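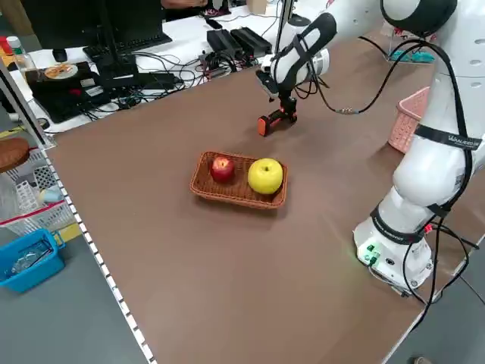
Sell apples by weight and name, and stop grading them by width

The apple trade in this country still sorts fruit mainly by diameter. A fruit is passed over a sizing belt, falls into one channel or another, and its price is largely settled at that point. Variety, picking date and storage history come second, and on many shop labels the last two do not appear at all. My argument is that this order is wrong for the buyer and, over a full season, wrong for the grower as well.

Diameter is used because it is cheap to measure. A sizing belt from 1923 and a modern one do the same job, and the modern one only does it faster. Width says how many fruit will fit in a tray, and it tells a packer whether a bag will close. It says very little about eating quality. Firmness, sugar and acid vary a good deal between fruit of the same width from the same tree, depending on where on the branch they grew and how much light they had.

Large fruit has a particular problem. An apple that has grown quickly on a lightly cropped tree tends to have larger cells and less calcium in the flesh. It softens sooner in store and is more likely to show bitter pit, the small brown sunken spots that appear under the skin some weeks after picking. Under the present system this fruit gets the best price on the day it is packed. A smaller apple from the next row, which may keep until spring, goes into the value bag or to the press.

I kept records for one season at a packhouse outside Grastport, where I was responsible for store checks. We drew 631 trays from cold store between picking and the end of the season and cut a sample from each. Of the trays in the largest size class, 23 per cent had to be regraded or dumped. The figure for the middle class was much lower. One site and one season do not prove a rule, and the summer had been dry, but the result agreed with what the store staff already expected. They had been sending the large fruit out first for years, without any instruction to do so.

Rainer Hamann, who ran the grading line then, disagrees with me on most of this. His view is that shoppers choose with their eyes, that a tray of mixed sizes looks careless, and that no label will change it. There is something in this. A mixed display does sell more slowly in a supermarket where the fruit is loose and the customer is in a hurry. But it is a point about one kind of shop. On the market at Mestutbridge, mixed fruit is sold by the kilo under the variety name, and the stalls there clear their stock. Customers pick out small ones for children and large ones for baking, which is a form of sorting that costs the grower nothing.

The change I would make is modest. Keep a minimum size, so that unripe fruit is kept out. Above that minimum, drop the size classes for fruit sold loose, and print three things on the shelf label: variety, month picked, and type of storage. A buyer who knows that an early apple was picked in July and is now being sold in October can decide for themselves. At present they are given a width in millimetres, usually a range such as 63 to 70, and no means of using it.

There are costs. Packers would need to keep store lots separate for longer, and that takes floor space. Shops would have to change labels more often. Barış Canpolat, who buys for a small group of greengrocers, told me that the label change would be a nuisance for his staff but that he already holds the picking dates and has simply never been asked for them. I suspect the same is true of most buyers. The information exists on the delivery note and is lost between the back door and the shelf.

Pre-packed fruit is a separate matter – a bag of six has to weigh what it says, and some sizing will always be needed there. I would leave those rules as they are for now and start with loose fruit, in shops that already sell it by weight.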